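Setting Up Mamirano on a Desktop Computer
Section 4: Preparing the machine and moving your catalog

Mamirano runs happily on older desktops, and many of our users start out by giving a retired office tower a second life as their seed catalog. We love that! Set aside an afternoon for this section, and have your license card and your old catalog file within reach.

Before you start

You need a 64-bit processor, one free memory slot if you plan to add more, and 40 GB of free space on the drive that will hold the catalog. Graphics hardware makes no difference to Mamirano, so whatever your machine came with will do.

CAUTION: Shut the computer down and unplug it from the wall before you open the case or touch any part inside.
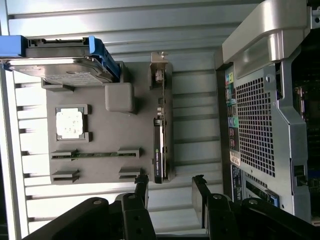
4.1 Install the program

1. Start the computer and sign in with an account that can install software.
2. Run the Mamirano installer and choose Full Catalog when it asks.
3. Type the license number from your card, dashes included.
4. Pick a catalog folder. The installer suggests one, and it's a good choice unless you want the catalog on a second drive (see 4.2).
5. Restart when prompted.

Note: The first start is slow while the variety index builds. The starter index has 1,998 varieties in it, and it's great fun to browse while you wait for your own records to come over.

4.2 Put the catalog on its own drive

Keeping the catalog apart from the operating system makes backups wonderfully simple. Jean Rankin at the Protstead seed library has worked this way for years and can swap to a fresh drive between two cups of tea. Before you close the case, copy down the model and serial number from the label on the new drive; on a 3.5-inch disk like the one shown, with the blue rails on its sides, the label is on the broad face of the casing and may be hard to read once the drive is in its bay. Write both numbers on the inside cover of your catalog binder.

1. Format the new drive and name it CATALOG, all capitals.
2. In Mamirano, open Settings, then Storage, then Move Catalog.
3. Select the CATALOG drive and press Move.
4. Leave the program alone until the green check mark appears.

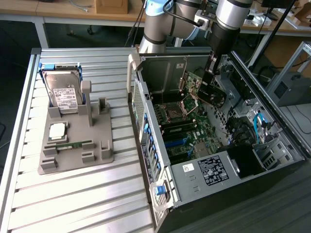

4.3 Bring in your old records

Mamirano reads plain spreadsheets, so even a list typed up years ago will usually come across in one go. Ludmila Charvát moved the whole Grultside bean collection this way last November, 1,285 records, and only 313 needed a second look, mostly for missing harvest years. If your old list is still on a hard disk in a retired computer, check that disk for the same sort of printed label with barcodes as the one pictured, and note its numbers in the binder too, so the old disk and the new one don't get mixed up on the shelf.

1. Open File, then Import.
2. Match each column to a Mamirano field. Unmatched columns go into Remarks.
3. Press Preview and look over the first page.
4. Press Import.

Note: Accented names such as Peñalver come through correctly if the spreadsheet was saved as UTF-8. If you see odd symbols in the preview, cancel, save the file again and repeat from step 1.

CAUTION: Keep the old file until you have made your first backup, as described in Section 5.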